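Teaching my arm to pick up a bottle by hand: how slow should I go?
Posted by Beatrice Makokha

I've been guiding my little printed arm with the Kinyua leader handle and I'm having a lovely time, but the copied motion comes out jerky right when the fingers close. I have 8 demonstrations so far. Do I need more, or slower ones?

Tumaini Minja
Welcome, Beatrice! Go slower, but only near the bottle — if you crawl the whole way, the arm learns to dawdle everywhere (mine did, bless it). Come in, pause a breath, then close.

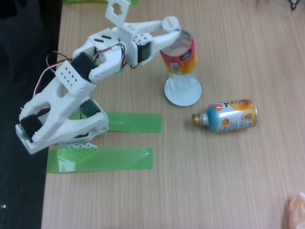

Do move the bottle a little between runs, too, and keep your own hand as steady as you can on the handle. I'd record 500 before fussing with any settings, and throw out the ones where you fumbled and had to try again.

clelivach_fan
check your servo cables, mine was jerky because of a bad plug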